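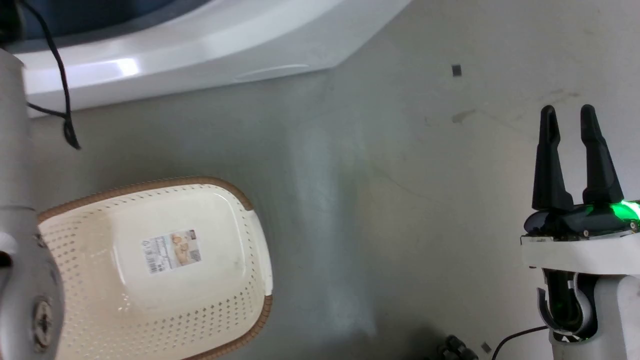 Workshop tips: setting up basket pickup trials

Lionel Hartley, Skosten

Leave the product sticker on the basket. In the Stavo trials, grasp planning was run on 709 attempts with plain baskets and 500 with stickered ones. The stickered set gave fewer depth errors on the smooth base, where the planner had little else to match.

Approach the rim from above with the fingers apart. Holes in the side wall confuse the edge detector at low angles.

Sweep the floor between runs. Small debris was logged as an obstacle 11 times.

Route power cables away from the basket before homing the arm.

Glossy white plastic nearby returns highlights. Lower the exposure first, then recalibrate.

Results are stored with the Rasis logs, updated Tuesday, June 10, 2025.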